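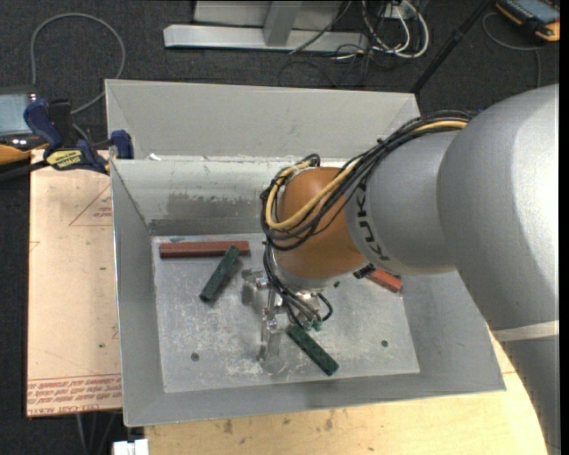
Figure 3. Blocks in the metal bin, two green and two reddish.

3.2 Why the bin matters

I'll admit I didn't expect to spend most of August thinking about a bin. But where a block comes to rest depends a lot on what it lands in, and sloping sides do funny things — a block that hits the slope tends to slide back down and finish flat on the floor. Flora Haldane and I logged 3,292 drops, and I kept the scuffed floor on purpose, as a fresh sheet let the blocks skate too far. We threw out 23 drops where a block bounced clear over the side. Lama Khalaf thinks the holes in the floor catch corners now and then. I'm not convinced, but we come back to it in Section 4.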